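Piltton Suture Practice Kit, Second Version: Review

I bought the Piltton kit last July to replace a Sudholm pad that had torn through along most of its cut lines. I teach basic suturing to veterinary nursing students two evenings a week, and I wanted something they could take home between classes. The kit cost $70 with shipping. I have used it long enough now to say what holds up and what doesn't.

In the box you get a molded pad, a needle holder, toothed forceps, scissors, a scalpel handle with blades, and 22 packs of thread with needles attached. Everything sits in a zip case with elastic loops. The loops are tight at first and loosen after a few weeks. There is also a printed booklet, which covers the simple interrupted stitch, the vertical mattress and a running stitch. The drawings are clear. The text has been translated and a couple of the steps are in the wrong order.

The needle holder is the best part of the kit. The jaws meet evenly along their whole length and the ratchet lets go without a jerk. On the Sudholm set the ratchet stuck on the last click, and beginners would pull the needle back out of the pad while fighting with it. The forceps are fine. The scissors were dull out of the case and I replaced them with a pair I already had.

Thread comes in three sizes. The packs are labeled for training only, and the needles are curved with a cutting tip. They stay sharp for an evening of steady work, then start to drag. The finest size tangles easily and I would keep it away from anyone in their first month.

The pad has a skin layer, a fat layer and a muscle layer, with mesh in between. The mesh is what stops the thread from tearing through, and it works. Where the pad falls short is in how it feels. It is dry and a little rubbery, it doesn't slide, and it springs back into shape when you let go. Tissue does none of that. Anyone who wants to get used to a slippery surface and to blood along the stitch line will have to move on to something else once the basic motions are there.
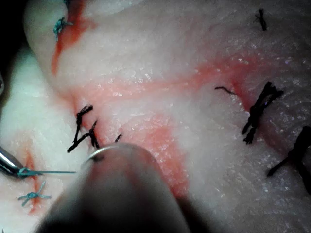
Biwott wrote in to disagree about the pad, saying that a dry surface is what a beginner needs, that knots should come first and slippery tissue much later, and that the older Piltton pad was softer and wore out in half the time. I can accept the part about knots. I still think the skin layer could be less springy without losing much life.

As for wear, my pad has taken 341 stitches by the tally sheet that comes with it, and the long straight cut is finished. The two curved ones are still usable. Replacement pads are sold singly, and so far Prinosura is the only shop I have found that keeps them in stock. Delivery took 6 days.

A few smaller points. The case smells strongly of rubber when new – leave it open overnight. The pad picks up lint, which washes off with dish soap and cool water. Dust it with cornstarch afterward or it gets sticky. The suction feet under the pad hold well on glass and poorly on wood, so I put a baking sheet underneath.

I would buy the kit again for the needle holder and the thread, and budget for better scissors. If you already own decent instruments, the pad and a box of thread bought separately will cost less.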